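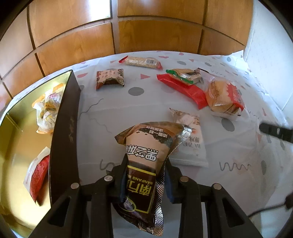 Trellitz to open refill and repack center in Flusness in February

FLUSNESS – Trellitz, the dry goods wholesaler, will open a refill and repack center on the old Moroz mill site in February. The center will supply independent grocery stores, cafes and school kitchens across the county with grains, seeds, flours and dried fruit in quantities smaller than the company has sold before.

The smallest order Trellitz currently accepts is a full pallet. From the new center, customers will be able to order single sacks and cases, with a minimum order of $200 for delivery and no minimum for pickup.

The change follows a survey of independent stores carried out by the company last year. Store owners said they wanted to carry a wider range of dry goods but did not have the storage space or the cash to buy by the pallet. Several said they were driving to the city to buy from cash-and-carry outlets and paying close to retail prices.

"We kept hearing the same thing from small stores," said Larysa Lytvynenko, managing director of Trellitz. "They want six bags of buckwheat and two cases of sesame. They don't want a pallet of either. Our system was built for supermarkets and it made no sense for a corner store, so we have set up a separate operation for them with its own stock and its own trucks."

The center will open with 200 product lines. These include wheat, rye and spelt flours, rice, oats, lentils, split peas, black and white sesame, poppy seed, sunflower seed, raisins and dried apricots. A smaller range of packaged cereals and snacks will be added in the spring. Organic versions of the main flours and grains will be stocked from opening day.

Deliveries will run to stores within 60 miles of Flusness. Orders placed by 2 p.m. will go out on the next working day. Customers outside the delivery area can use the pickup counter, which will be open from 6 a.m. to noon.

Trellitz is investing in new shelving, a cool room for nuts and seeds, and two packing lines at the site. One line will be kept for products that contain nuts or sesame, with its own equipment and its own entrance for staff. The other will handle flours and grains. A third room, set apart from both, will be used for gluten-free products.

The Moroz building has stood vacant for nine years. The main hall has been reroofed and the loading dock rebuilt, and the brick front on Canal Street has been kept. Work on the parking lot is still under way – customers using the pickup counter should enter from the north gate until it is finished.

The center will employ 30 people when it opens, in packing, warehouse, driving and office jobs. Hiring for warehouse and driving positions has started. Office positions will be posted next month. Forklift training will be given on site, and applicants do not need earlier experience in food handling.

Orest Dmytriv has been named site manager. He joined Trellitz as a driver and has run the company's night warehouse for the past four years.

"The first few weeks will be about getting orders right," Dmytriv said. "We are starting with stores that already know us, then opening the accounts up to everyone. I would sooner tell a customer to wait until March than send out a truck with half the order missing."

Trellitz will also run a container return program from the site. Flours and grains can be ordered in lidded tubs, which drivers will collect on the next delivery. Each tub carries a $5 deposit, refunded on return. Tubs will be washed and checked at the center before they are used again. Paper sacks will remain available for all products at the same price per pound.

Stores that order in tubs can also rent gravity bins and scoops for their own refill sections. The bins are supplied by Pesis, which will handle installation and repairs. Pesis will hold a short session at the center for store staff covering cleaning, stock rotation and allergen labels. Places are free for account holders.

The first 100 stores to open an account will receive free delivery on their first three orders. Existing Trellitz customers who want to move to the new service can do so without a new credit check, and may keep pallet orders on the same account.

Account forms and the full product list are available from the Trellitz sales office. Printed price lists will be mailed to current customers before opening.

About Trellitz

Trellitz is a family-owned wholesaler of dry goods, supplying supermarkets, bakeries and food manufacturers. Its head office and main warehouse are in Flusness.

Media contact: Trellitz press desk, Flusness office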